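Grilemier Glass & Mirror
Frequently Asked Questions

Last updated April 8, 2019

We cut glass for shelves, tabletops, cabinet doors, picture frames and the occasional terrarium. Most of the questions below reach us by phone while somebody is standing in front of a broken thing. If yours isn't covered, call the shop. If it is covered, call the shop anyway, people do.

Ordering and measuring

How do I measure for a replacement pane?

Measure the opening, inside edge to inside edge, at the top, middle and bottom. Then do the same going up and down. You will get different numbers. Old houses have not contained a right angle since they were built, and some not then. Give us all the numbers and we'll work from the smallest.

Please use a steel tape. We have been sent measurements taken with a sewing tape, a phone app and, once, a piece of string that arrived in an envelope.

Should I take off a little so it fits?

Tell us the opening and let us do the subtracting. If you take off a bit and we take off a bit, you own a pane that rattles. When you fill in the order form, there is a box that says "Opening size" and a box that says "Glass size." Fill in one of them. Filling in both starts an argument between you and yourself, and we have to referee.

Can you match the glass in my cabinet?

Often. Bring a piece, even a small broken one wrapped in newspaper, with the word GLASS written on the newspaper. Patterned glass goes in and out of production, and some of the patterns from the seventies are gone for good, which opinion in the shop holds to be a mercy. We carry two reeded patterns and a hammered one called Drokness that looks better than it sounds.

Do you keep my measurements on file?

Yes, in Clatora, the order system we switched to last July. Anything before that is in a filing cabinet, in an order known to the cabinet.

Choosing glass

Why does my clear glass look green?

Because ordinary clear glass is green. There is a little iron in it, and the iron colors it. You mostly don't notice looking straight through a window, and then you look at the edge of a shelf and there it is. Thicker glass shows it more. A pale surface behind or under the glass can bring it out too, as can the lighting in your kitchen, which you picked out yourselves.
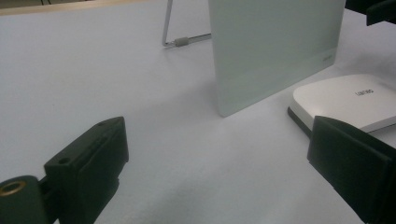
Pale green glass look, standing upright on a bluish-gray tabletop.

If the green bothers you, ask for low-iron glass. It costs more. The edge will be a faint blue instead, and every so often a customer calls to ask why their clear glass looks blue.

Will people notice the difference?

Next to white tile, yes. Behind a stack of cookbooks, no. We keep samples of both at the counter, and you're welcome to borrow them overnight. We take a deposit, a policy with a history.

Do I need tempered glass?

For doors, shower enclosures, and anything low down near where people walk, the building code usually decides for you. For a tabletop with no wood underneath, we strongly recommend it. For a picture frame you don't need it, and you would be paying for toughness in an object whose whole job is to hang there.

Tempered glass can't be cut, drilled or trimmed after it has been tempered. It will go from one piece to several thousand with no stage in between. So if you want a hole for a cable, decide before we send it to the oven. We will ask you twice. We will also ask you to initial the drawing.

What edge should I get?

A seamed edge has the sharpness taken off and is fine wherever the edge sits inside a frame. A flat polish is smooth and shiny and is what most people want on a shelf. A pencil edge is rounded over. A bevel is a slope cut around the border, and it is what your aunt has on her dining table. Bevels are coming back, we're told, by the people who sell beveling wheels.

Is acrylic cheaper?

Sometimes, and it weighs a lot less, and it scratches if you look at it with a paper towel in your hand. It's a good choice for large frames and for rooms with small children in them. We stock it in clear only.

Cleaning and care

What should I clean it with?

Warm water, one drop of dish soap, a soft cloth, then a dry cloth. If you want to use a spray, spray the cloth and leave the glass alone until the cloth gets there. On mirrors this matters, as liquid that runs down behind the bottom edge will eat at the backing, and in a few years you'll have a black creeping stain and a theory about ghosts.

No ammonia on anything with a film or coating. No razor blades on tempered glass. No scouring pads on anything of ours, please.

There's a scratch. Can you polish it out?

If your fingernail catches in it, no. If it doesn't, possibly, but polishing can leave a slight dip that bends whatever you see through it. On a shelf you would never know. On a mirror you'd get a wobble in the middle of your face. A new piece is usually the cheaper answer.

How do I carry a loose pane home?

On its edge, never flat. Glass bends when you carry it like a tray, and it isn't good at bending. Wear gloves. In the car, stand it against the back of the seat on a folded blanket, and tie it so it can't tip. If it doesn't fit in the car, it will not start fitting because you've already paid for it. We deliver.

How much weight will a glass shelf hold?

It depends on the thickness, the span and where the supports are, so tell us all three. Also tell us what's going on the shelf, truthfully. "A few books" has a wide range of meanings. Our brackets are Paulík brackets and the limit is printed on the packet, which we ask you to read before the packet goes in the trash.

Prices and pickup

Is there a minimum charge?

No minimum for straight cuts while you wait. Shapes and holes are priced from the drawing. Orders over $100 need a deposit of half. The largest single bill we've written came to $4,000, for a wall of mirrors in a home gym, and we're told the treadmill looks very nice in it.

How long does it take?

Plain glass, usually the same day. Tempered goes out to the plant and comes back when the plant is ready, so we quote you a window and call when it arrives. Calling us every morning doesn't speed up the oven.

What if it doesn't fit?

If we cut it wrong, we cut it again for free. If the numbers you gave us were wrong, we'll trim it for a small fee where the glass allows. Tempered doesn't allow; see above, where we asked you twice.

Do you take old glass for recycling?

Window glass, yes, clean and out of the frame. Ovenware and drinking glasses, no, they melt differently. Broken mirrors can come in too. We make no claims about the seven years.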